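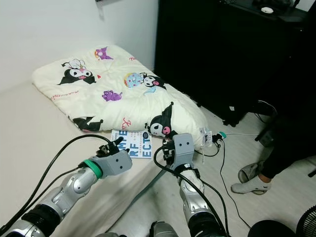 Dilruba Jayasinghe told me in week one that I was measuring the wrong thing, because a machine that can fold one blanket on one bed hasn't learned to make beds, and that I'd better write the report so a reader could tell the difference. Fair enough! So I threw out my first draft and started again with the question my mom keeps asking me: can these things do chores yet?

My short answer is sort of. A quilt is a mean thing to hand a robot. It's puffy, it slides, it hangs over the edge of the bed and pulls on itself, and with a busy cartoon print like Kuromi all over it you can't easily tell a fold from a bit of pattern (I had trouble with that too when I was going through the footage). Two arms help a lot - one can hold a corner while the other does something else - but then they have to agree on who lets go first.

I logged 1,079 attempts across all the chores, and 1,048 of those were good enough to score. The other 31 I dropped, mostly for notes I couldn't read back later. My handwriting, sorry. Bedding took up 26 pages of my notebook and the Torkico shelf-stocking task only took 8, which tells you where the arguments were.

Shelf stocking was dull in a good way. Boxes are stiff, they stay where you put them, and I ran out of things to write down. Towels were somewhere in the middle. With quilts I had to keep changing what I meant by "done". Is it done if the corners are a hand's width off? My mom says no. I went with yes for the scoring and put the stricter version in the appendix.

I'd like to redo the bedding part in June with a fitted sheet, which Dilruba thinks is a terrible idea.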